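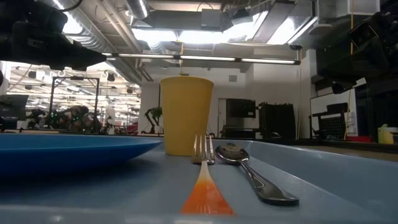

Figure 4. Blue plate and yellow cup on a light blue tray.

4.2 Release gaps and chart return

We coded 511 singles by synth-pop duos from the Wolliston discography, leaving out reissues and remixes. A release gap was counted from the last charting single to the next one issued under the same name. Haddad and Pritchard used album dates for this step — a choice that hides singles issued between albums. Gaps longer than 600 days went with lower peak positions on return, but the effect was weak for duos whose singer had also released solo work. Club play was taken from the Delorme lists, which stop in July of the final year. Pressings under 2,000 copies were kept in the sample and flagged. Label changes are treated in the next section.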